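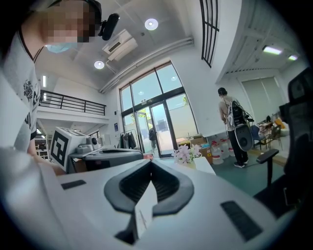 # What we wear to work when there is no dress code

Speaker: Hnat Zakharchenko
Slot: Wednesday, after lunch, Stoler room. 18 minutes plus questions.

## Opening

- Say name and job. I run the office side of Condstead. I write the staff handbook and I'm the person people email when they don't like something in it.
- Ask for hands: who has a written dress code? Who has read it? Wait for the second set of hands before moving on.
- Our old code was four pages. It named fabrics. It had a paragraph on sandals that had been edited by at least three managers, and you could tell where each one started.
- We took it out in January. The talk covers what we put in its place and what I'd change.

## Why we dropped it

The old code was written when clients came to the building every day. Now they mostly don't. People at desks were dressing for visitors they never met, and people in the workrooms had been ignoring the code for years with their supervisors' approval. So we had one rule on paper and two in practice.

The complaints I got were never about clothes being scruffy. They were about one person being spoken to and the next person not. A new hire at Bautista, our sister office, was sent home over a sweatshirt. Her supervisor was wearing one the same day. I had to write that letter of apology and I kept a copy (read the first line if there's time, skip if not).

## The survey

- Sent to everyone, got 57 replies. Don't oversell it. It was an online form with a comment box.
- Most people wanted fewer rules. A smaller group wanted more, and they were mainly new. They said they didn't know what to buy for their first week. I had not thought about that at all.
- Several people brought up cost. Two sets of clothes, one for work and one for the rest of life, is real money on a starting wage.
- Pockets came up more than ties did. Let them laugh, then go on.

## What we wrote instead

Slide with the text. Read it out slowly:

"Wear clean clothes you can do your job in. If your job has safety clothing, wear that. If you are meeting someone from outside, ask them or your supervisor what is expected."

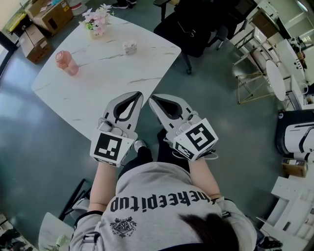 The last sentence took longer than the other two put together. The first draft said "dress appropriately," and a woman from accounts asked me what that meant. I couldn't tell her. If the writer of the rule can't explain a word in it, the word has to go.

Safety clothing stays a separate document with its own sign-off. Don't merge the two. Stidusach tried that before they joined us, and their people stopped reading the safety part along with the rest.

## Slogans and lettering

This will come up in questions, so cover it here.

- We allow printed shirts and sweatshirts. Bands, teams, flowers, words that mean nothing, all fine.
- We don't keep a list of banned words. The harassment policy already covers anything aimed at a person or a group, and it applies to a shirt the same as it applies to an email.
- I've used that policy once for clothing. The conversation took about 4 minutes and the man turned the shirt inside out. Don't give more detail than that.
- Election season: we are still arguing about this one. Say so.

## What went badly

The announcement went out late in the afternoon with no warning to supervisors. By the next morning I had a line of them at my door asking whether they could still say anything to anyone. They can, about clean and about safe. I should have told them first, in a room, and let them ask.

We also forgot the people at the front desk. They still meet the public all day, and they felt they'd been left out of something nice. We now pay a yearly clothing allowance for that job – a small one, but it was noticed.

## Close

- Offer the text. Anyone can copy it, no credit needed.
- Ask the room for their election season wording. I would like to take some home.
- Handouts are by the door. Remember to leave the clicker for the next speaker.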